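Bavovex packing study: progress note to Lockwood
Prepared by Unnur Skov, June

Work in this period covered the small rectangular box intended for the Prendgate electronic parts. We drew 25 boxes from stock for inspection and set aside 4 with worn corners. The white interior has rounded inner corners, which limits the usable floor area for square-edged parts.
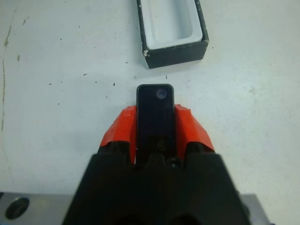 Page last changed: June, 14:25

Wear on the black outer shell is cosmetic. A chipped patch at a lower front corner exposes lighter material beneath, and there are small nicks along one side. The tabletop also carries dark specks and a faint streak – wiping it down before each session has been added to the procedure.

Placement work uses an empty box on the white table, with flat parts laid directly on the surface. The budget line for replacement boxes stands at $149, unspent. 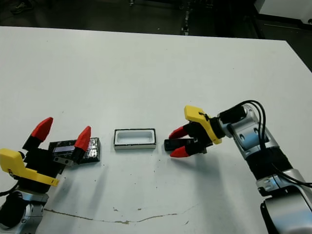
Photo: Anika Crenshaw / Wukalar

The cavity is shallow, so part height remains the open question. Two liner thicknesses are on order. Fit measurements will follow in the next report – we request no change to the schedule.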